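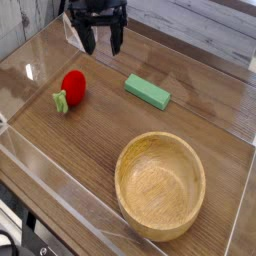
图3 木质托盘与透明亚克力围板

3.2 材料与表面处理

室内木制品的表面颜色在使用中会逐渐变化，变化的快慢与树种、涂层和受光条件都有关系。以往的研究多以标准试片为对象，试片尺寸小，纹理方向统一，得到的色差数据比较整齐，但与住户手中的实物有一定距离。本研究改用日常用品作为对象，主要是托盘、搁板和浅盒。选取时优先考虑中等深度的棕色饰面，颜色过浅的样品初期变化太快，过深的样品则难以分辨早期差异。图3中的托盘属于这种中等棕色，木纹细而平行，斜向走过盘面，四周围有透明亚克力板。纹理与边框不平行时，测色仪的测头应按纹理方向摆放，不按边框方向摆放，否则同一测点的重复读数会偏大。透明围板的边缘容易反光，测点因此一律避开靠近板边的区域。

样品由Meinecke工坊提供，分为上油和水性清漆两组。上油组使用Gistis硬蜡油，以棉布擦涂两遍，两遍之间静置一夜；清漆组使用Kullance水性哑光清漆，喷涂后以细砂纸轻磨，再喷一遍。两组样品在处理前放在同一房间内平衡含水率，窗帘保持关闭。工坊的Dirk Wendt负责全部涂装，以减少不同操作者带来的差异。涂装结束后，样品背面用铅笔编号，正面不贴任何标签，以免标签遮光后留下印痕。

3.3 光照条件

老化试验从6月开始，在朝北的房间内进行。光源为Prollus灯管，样品表面照度设定为2,000勒克斯，累计照射800小时。每隔一段时间交换样品在架上的位置，使边缘与中部的受光量接近。灯管更换后先空载点亮，待输出稳定再放回样品。对照样品存放在不透光的抽屉里，与试验样品处于同一温湿度环境。

Theda Pfeiffer在前期试验中发现，上油样品在照射初期颜色变化最明显，之后趋于平缓，因此本次把前段的测量间隔缩短，后段适当放宽。清漆组采用相同的时间表，便于逐次对照。

3.4 测量方法

每件样品设9个测点，用透明定位膜覆盖后逐点读取L*、a*、b*值，以各点平均值代表整件样品。定位膜上开有圆孔，测头对准圆孔放下，读数后再移至下一点。测量安排在上午，仪器预热30分钟，每批开始和结束时各校准一次。若两次校准结果相差超过仪器允许范围，整批数据作废，改日重测。

除仪器读数外，还请Joscha Rathjen和Gunther Seidel分别作目视评级。两人互不知道对方的结果，也不知道样品属于哪一组。评级在漫射光下进行，背景为中性灰纸板，试验样品与对照样品并排放置。两人评级不一致时保留两个数值，不取折中。

3.5 局部遮挡的影响

实际使用中，托盘上常放着杯垫、花瓶一类的物件，被遮住的部分受光少，移开后会露出轮廓。为观察这一现象，从每组中另取一件样品，在中央放置圆形铝片，照射条件与其他样品相同。铝片取下后，沿直径方向由内向外测色，记录色差随距离的变化。上油样品的轮廓边界较清楚，清漆样品的过渡较宽。Rosemarie Kuhlmann认为这与两种涂层对散射光的作用不同有关，但现有数据还不足以确定，需要补测不同厚度的涂层。遮挡样品的读数不计入各组平均值，结果单独列于第4节。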